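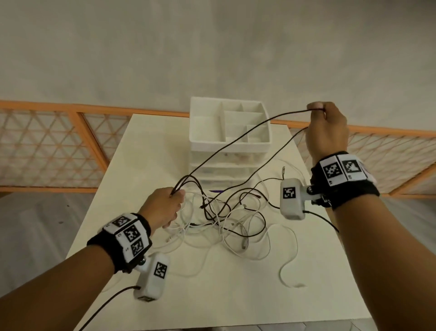

Participants wanted: untangling and sorting tasks at the Trirham lab

The Umby project is looking for adults to carry out everyday two-handed tasks while wearing wrist trackers. Recordings from these sessions are used to teach robot arms how to handle cables, cords and other soft items that change shape when you pull on them.

Background

In the first phase of the project we collected 2582 recordings of people separating cables from a pile, coiling them and putting them away. A policy trained on those recordings could usually free a cable when one end was in plain view. It did much worse when both ends were buried. Looking back through the data, we found that most participants in the first phase worked quickly and pulled hard, so we had few recordings of the slower approach, where one hand holds the bundle and the other feeds a strand out a little at a time. The second phase is meant to fill that gap. We also want a wider range of people, including left-handed people and people with small or large hands.

What you will do

You will stand at a table and work through a set of short tasks at your own pace. Most involve a heap of mixed charging cables and cords. You may be asked to pull out one cable of a given color, to separate everything, or to put cables away in an organizer. A few tasks use rope, shoelaces or cloth strips. There is no score, and it is fine to give up on a knot. Please say so out loud when you do, so that we can label the recording.

You will wear a band with printed markers on each wrist. The bands are fitted over bare skin or a thin sleeve. A member of the team will adjust them before you start and check the tracking between tasks.

Each visit lasts 2 hours including breaks. You can sign up for one visit or several.

Who can take part

You must be 18 or older and able to stand for 20 minutes at a time. You need normal or corrected vision and full use of both hands. Please do not sign up if you have had a wrist or hand injury in the last six months, or if you react badly to fabric straps. No technical knowledge is needed. People who took part in the first phase are welcome to come back.

We have 113 places. Left-handed applicants will be given priority until a third of the places are filled.

Payment

You will be paid $50 per visit by bank transfer. If you stop early you will still be paid for the full visit.

Your data

We record your hands and forearms, the table, and sound. Faces are not recorded on purpose, and any that appear are blurred before storage. Recordings are kept under a number, and you can ask us to delete yours until the data set is released in September.

How to apply

Send a short message to the study coordinator, Enikő Erdős, through the contact form on the Umby page. Include your age, which hand you write with, and the times of day that suit you. Questions about the research itself can go to Kamonchanok Sangkhawat using the same form.

Applications opened on 9 November 2021 and stay open until all places are taken. The lab is on the second floor of the Jelleck building, with step-free access from the parking lot side.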